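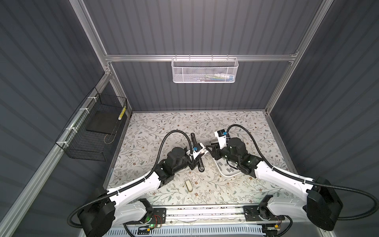

Flora Nisbet asks how a rainfall register that old can be compared with a modern gauge at all. Short version: month by month, with corrections, and never day by day. Longer version in this thread.

1/ The register is the Flostmont one. It starts in November 1774 and runs 17 months. One observer, one gauge, 81 pages, mostly legible. Depths are in inches and hundredths, read at breakfast.

2/ First problem is the reading time. A total read in the morning is mostly rain from the day before. The observer wrote it against the day of reading. Modern practice where I am throws it back one day. Decide which convention you want before you type a single row.

3/ Second problem is height. The funnel stood on a roof parapet. A roof gauge catches less than one near the ground because wind carries drops over the opening. The loss is worst in winter, when it blows harder and some of it is snow.
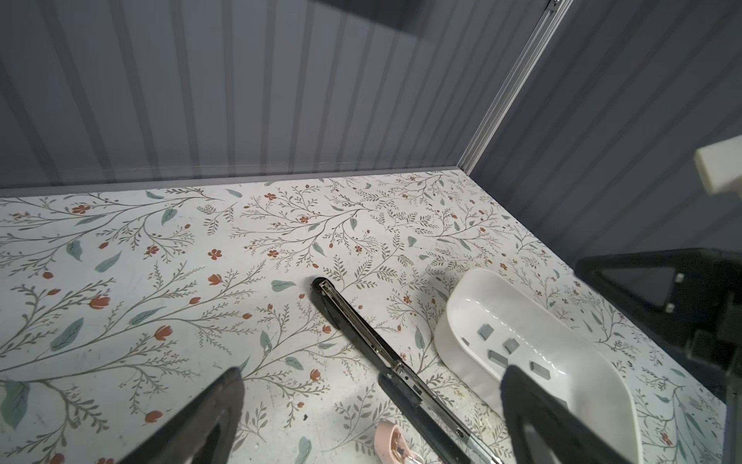 Gisela Wiegand says a flat percentage added to every month should be good enough. I tried that. It makes the summers too wet and leaves the winters too dry. A separate factor for each month behaves better, provided you have a parallel gauge to get it from.

4/ My parallel gauge is a Jareck on a flat roof, paired with a second one on the lawn. Same funnel diameter, same reading time. Not the same roof as in Flostmont, obviously, so the factors carry a wide error bar and I print it next to every corrected value.

5/ Third problem is the blanks. There are 115 days with nothing written. A blank can mean no rain, or it can mean the observer was away. He wrote "0" on some dry days and left others empty, sometimes in the same week.

6/ What helped was the wind column. If wind is filled in and rain is blank, I count the day as dry. If both are blank, I count it as missing. Most of the blanks fall in the first group. The rest come in runs, usually ending with a larger reading that has to be treated as a total for the whole run.
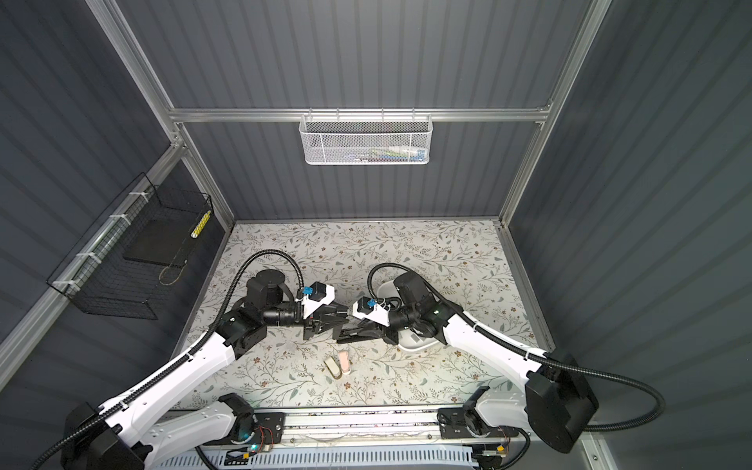 Do you spread those run totals evenly over the missing days? They stay as a single total assigned to the run, and the daily cells stay empty. If a run crosses the end of a month, both months get flagged.

7/ Transcription: typed twice, a week apart, then compared in Ditia. Nearly all the mismatches were 1 against 7, plus a few where the ink had come through from the other side of the page.

8/ One entry is simply wrong. The monthly sum at the foot of a page does not match the column above it, and no single misread digit fixes it — I kept the daily values and put his sum in the notes.

9/ Scans are with the Olaniyan collection. My table has the raw column first, corrected column second, flags third. If you reuse it, please quote the raw column too.

10/ Next up is the thermometer, which hung in an unheated north room with the window open "when fair." I have not decided what to do about that yet.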